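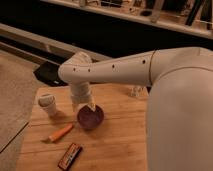 Wrist overload trips on the Zilgate arm: interim findings

The Zilgate tabletop arm at our Gündoğdu workshop has been stopping on wrist overload during bowl tasks. The fault first appeared in May, after the move to the longer test sequence. In a run of 600 cycles the controller logged 30 protective stops, all with the gripper tip at or near the inside of the bowl rim.

The arm stops as designed. The fault lies in what follows: after a reset, the wrist drops a few millimetres before the brake holds. With the tip already against a rim, that adds load to a joint that has just reported too much of it. On one occasion the bowl cracked.

Weltance, who supply the controller, have traced the drop to a brake delay of 70 milliseconds that was left in the settings after a software update. The value should be zero for this wrist. Lelatex are checking the wrist bearings for wear – the unit has done roughly 1,000 hours – and will report separately.

Until the corrected settings are issued:

Do not reset the arm while the tip is touching anything. Move the object clear first, with the emergency stop pressed.

Keep hands out from under the wrist, even when the arm shows as stopped.

Log every stop, including those that clear on the first reset.

Bowl tasks remain limited to half speed.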